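공구·자재 리뷰 > 마감재
읽는 시간 6분 | 공유 22 | 댓글 2

Rukeck 706 하드왁스 오일, 집성 상판 마감용으로 쓸 만한가

Rukeck 706은 식물성 건성유에 경질 왁스를 분산한 실내용 목재 마감재다. 도막을 두껍게 올리는 우레탄 바니시와 달리 표층에 침투한 뒤 얇은 왁스층을 남긴다. 제조사가 권장하는 용도는 상판, 선반, 계단 디딤판이며, 이번 리뷰에서는 작업용 상판만 다룬다. 비교 대상은 같은 하드왁스 계열인 Jallia 무광과, 왁스가 들어가지 않은 Strebel 덴마크식 오일이다.
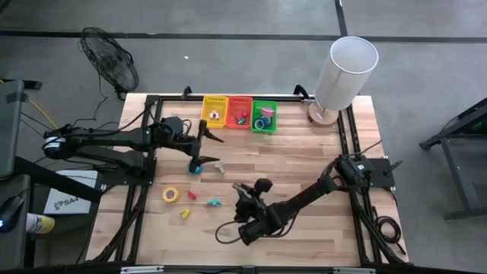 글·시험 목재마감 노트 편집부 | 2023-04-04 | 제품은 직접 구매

시험편은 너도밤나무 집성판 한 장에서 잘라 냈다. 같은 판에서 나온 조각이라도 결 방향과 밀도가 다르기 때문에 제품마다 세 조각씩 배정했고, 절단면도 같은 조건으로 칠했다. 도장은 1월에 실내에서 했다. 난방으로 실온을 22도에 맞췄고 습도는 따로 제어하지 않았다. 이 조건은 건조 시간에 영향을 주므로 여름철 작업에 그대로 옮겨 적용하기는 어렵다.

연마와 하지 처리

설명서에는 120방에서 시작해 180방으로 끝내라고 되어 있다. 실제로 이 순서가 가장 무난했다. 300방까지 올린 시험편은 표면 촉감은 좋았지만 첫 도포에서 오일이 덜 먹었고, 닦아 낸 뒤에도 광이 얼룩지게 남았다. 반대로 120방에서 멈춘 시험편은 결을 가로지르는 연마 자국이 오일을 머금고 진하게 드러났다. 집성판은 가닥마다 결 방향이 조금씩 달라 궤도 샌더로 마무리하더라도 마지막에는 길이 방향 손연마를 한 번 넣는 편이 낫다.

분진 제거는 진공 흡입 후 마른 극세사 천으로 했다. 물걸레로 결을 일으킨 뒤 다시 연마하는 방식도 한 조각에 적용해 보았다. 첫 도포 후의 거스러미는 확실히 줄었다. 다만 하루를 더 말려야 해서 전체 공정에 넣을지는 일정에 따라 판단할 일이다.

도포성

점도는 Jallia보다 높고, 통을 열면 왁스 성분이 바닥에 가라앉아 있다. 젓개로 바닥을 긁어 올리듯 섞어야 하며 흔드는 것만으로는 풀리지 않는다. 섞은 뒤 바로 쓰면 기포가 조금 보이지만 흰색 패드로 밀면 사라진다. 롤러도 써 보았으나 도포량이 과해지기 쉬워 권하지 않는다.

도포 후 15분 안에 잉여분을 닦아야 한다. 이 시간을 넘긴 시험편은 표면이 끈적해져 천이 걸렸고, 패드에 새 오일을 소량 묻혀 다시 녹인 다음에야 정리할 수 있었다. 면적이 넓은 상판이라면 구획을 나눠 바르는 것이 안전하다. Strebel은 여유 시간이 훨씬 길어서 이 항목만 놓고 보면 초보자에게 더 맞는다.

도포 횟수는 2회가 기준이다. 절단면은 흡수가 빨라 한 번을 추가했다. 세 번째 도포를 판면에도 해 본 결과 내수성 차이는 확인되지 않았고 광택만 불균일해졌다.
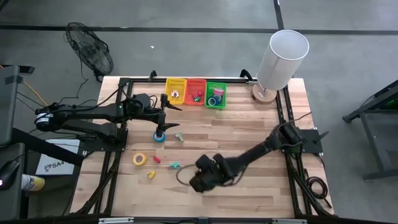 색 변화는 706의 약점에 가깝다. 투명 제품으로 표기되어 있으나 건조 후 전체가 노란 쪽으로 이동하고, 원래 어두운 부분일수록 더 짙어진다. 단일 색조의 판에서는 문제가 되지 않는다. 위 작업대처럼 밝은 베이지와 갈색 스트립이 섞인 상판에 이 계열을 바른다면 가닥 사이의 명암 차가 커질 것을 예상해야 한다. 색차를 줄이고 싶다면 백색 안료가 소량 들어간 변형 제품이 따로 있지만, 이번에는 시험하지 않았다. Jallia는 황변이 적은 대신 전체적으로 색이 탁해 보인다.

건조와 경화

손으로 만져 묻어나지 않는 상태까지는 반나절이 걸렸다. 재도포는 다음 날 했다. 완전 경화는 제조사 기준으로 2주이며, 시험편도 그 기간을 채운 뒤에 평가했다. 둘째 날에 물체를 올려 둔 여분 조각에는 눌린 자국이 남았고 경화 후에도 없어지지 않았다. 고무 받침은 특히 주의가 필요하다. 냄새는 Strebel보다 약하지만 닷새째까지 남아 있었다.

내수·내오염 시험

물, 커피, 간장, 식용유, 이소프로필 알코올을 각각 떨어뜨리고 컵으로 덮어 두었다. 물과 식용유는 하룻밤 방치 후에도 흔적이 없었다. 커피는 한 시간까지 깨끗이 닦였고, 하룻밤 뒤에는 옅은 테가 생겼다. 간장도 비슷하다. 알코올에는 약하다. 몇 분 만에 광이 죽었으며 문지르면 왁스층이 밀렸다. 알코올로 상판을 자주 닦는 작업장이라면 2액형 우레탄을 검토하는 것이 맞다.

Jallia는 간장 자국이 더 진했고 알코올 결과는 동일했다. Strebel은 물방울 자국부터 남았다. 왁스가 없는 제품이니 예상한 범위다.

접착 테이프를 붙였다 떼는 시험도 했다. 마스킹 테이프는 세 제품 모두 이상이 없었다. 점착력이 강한 포장용 테이프는 706 표면에 미세한 무광 자국을 남겼고, 마른 천으로 문지르자 대부분 없어졌다.

보수

부분 보수가 가능하다는 점이 이 계열을 고르는 주된 이유다. 긁힌 부위를 180방으로 결 방향으로 갈고 소량을 덧바른 뒤 하루를 두었다. 정면에서는 경계를 찾기 어렵고, 낮은 각도의 빛에서는 보인다. 설명서에 있는 전용 관리제는 별매다. 일반 보수에는 본제품만으로 충분했다.

사용한 천은 자연 발화 위험이 있다. 물에 적셔 펼쳐 말린 다음 폐기한다. 뚜껑에 경고가 인쇄되어 있으나 글자가 작다.

포장과 보관

금속 캔의 뚜껑 밀폐는 양호하다. 절반쯤 쓰고 보관한 캔에는 한 달 뒤 얇은 피막이 생겼다. 걷어 내고 여과지에 걸러 쓰면 되지만, 사용량이 적다면 작은 용기에 옮겨 공기층을 줄이는 편이 좋다. 구입은 Tiltthorpe 온라인몰에서 했고 배송 중 누액은 없었다.

평가

장점: 물과 기름에 대한 저항, 쉬운 부분 보수, 낮은 냄새
단점: 짧은 닦아내기 시간, 노란 색 이동, 알코올에 취약
용도: 물과 기름이 주된 오염원인 실내 상판
부적합: 용제를 다루는 작업대, 색을 밝게 유지해야 하는 판재

경화 후 6개월 시점의 마모 상태는 같은 시험편으로 다시 확인해 이 글에 추가할 예정이다.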